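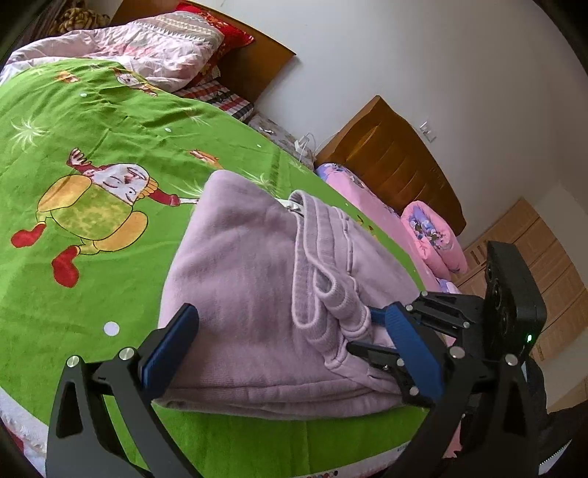 Washing and storing fleece

Fleece is a knitted polyester fabric with a brushed surface. Most damage to it comes from heat and friction, and both can be controlled at home. The method below suits jumpers, dressing gowns and plain throws. It does not suit fleece bonded to a waterproof layer.

Before washing

Check the care label. If it gives a lower temperature than the one used here, follow the label. Close all zips, empty the pockets and turn the garment inside out. Remove hair and lint with a damp rubber glove, working in one direction.

Wash fleece apart from towels and other cotton items that shed. Fill the drum to no more than two thirds.

Washing

1. Set the machine to 30 degrees on a gentle cycle.
2. Add a small dose of liquid detergent. Powder can lodge in the pile at low temperatures.
3. Leave out fabric softener. It coats the fibres and flattens the nap.
4. Choose a low spin speed, then run a second rinse if the fabric feels slippery.

Drying

Shake the garment twice and hang it over an airer, with the fold under the arms. Pegs at the shoulders leave marks. In a room at 19 degrees a mid-weight jumper takes almost 12 hours to dry; thick collars and cuffs take longer. Keep it off radiators. If a tumble dryer is allowed, use the coolest setting and take the garment out while the seams are still slightly damp.

Do not iron. Polyester pile glazes under a hot plate and the shine is permanent.

Folding

1. Lay the garment face down on a flat surface and smooth it from the centre outwards.
2. Fold each side in by a quarter of the width, laying the sleeves straight down.
3. Bring the hem up to the collar in two folds.
4. Turn it over without pressing – compressed pile recovers slowly.

Storage

Stack folded fleece loosely, heaviest at the bottom. Vacuum bags are acceptable for a few weeks but not for a whole summer. If the nap has gone flat by December, brush it lightly with a soft clothes brush.

Page maintained by Femke Verstraete, Drevonstead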